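Semaan Kitchen Swap: Frequently Asked Questions
Last updated 16/10/2024

What is the Kitchen Swap?
A lending shelf for the kitchen things you use twice a year and store for the other eleven months and change. You borrow a fish kettle, you return a fish kettle. Membership gets you the key code and the right to complain about the shelving.

Who runs it?
Davina MacBrayne looks after bookings and Yen-ting Lam looks after repairs. If you email a repair question to Davina, she will forward it to Yen-ting with a one-word note, and the word varies.

How much does it cost?
$30 a year per household. A household is everyone who eats out of the same fridge. We have had the debate about roommates with labeled shelves, and they count as one household too.

How long can I keep something?
Two weeks. You can renew once, unless someone is waiting. Canning gear in July is one week, no renewals, and no sad emails about apricots.

Can I reserve ahead for the holidays?
Yes, up to 41 days ahead. Roasting pans go first, then the big stockpot, then the folding chairs, which we do not have and have never had, despite what the old flyer says.

What happens if I return something late?
You get a reminder, then a second reminder, then a phone call from Benvinda Patrício, who is very pleasant and will stay on the line until you name a day.

I broke it. Now what?
Tell us. We have all dropped a lid. If it can be fixed, we fix it. If it can't, we ask for half of what a used one costs. The only thing we really mind is the casserole dish that comes back in two pieces pushed together very carefully.

Does it have to be clean when I bring it back?
Yes. "Soaking" is not a state in which things may be returned.

How should I wash the wooden things?
By hand, in warm water with a little dish soap, then stand them on edge until they are dry all the way through. No dishwasher. The dishwasher will turn a flat board into a rocking one, and we already own two of those. 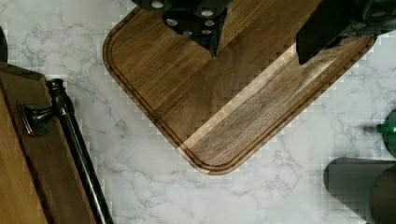
Oil them when they start to look chalky. Food-grade mineral oil is fine, and there is a bottle by the sink at the pickup room. Wipe it on, leave it overnight, wipe off what's left. Olive oil goes sticky and starts to smell like an old salad, so please leave it for the salad.

Can I donate my bread machine?
No. We have enough bread machines to open a bread machine museum. Ask us again when one of them dies.

What will you take, then?
Pie weights, good graters, cake pans in odd sizes, and anything for feeding a crowd. Knives only by arrangement with Yen-ting, who would like them wrapped in something better than a single paper towel.

Do you lend to businesses?
Small ones, for a single event of up to 100 guests. Past that you want a rental company, and they will also have the chairs.

Why does the door code keep changing?
Because somebody wrote it on the door.

I have a question that isn't on this page.
Leave a note in the blue folder in the pickup room or write to the bookings address on your membership card. Davina answers in the evenings. Questions about bread machines are answered last.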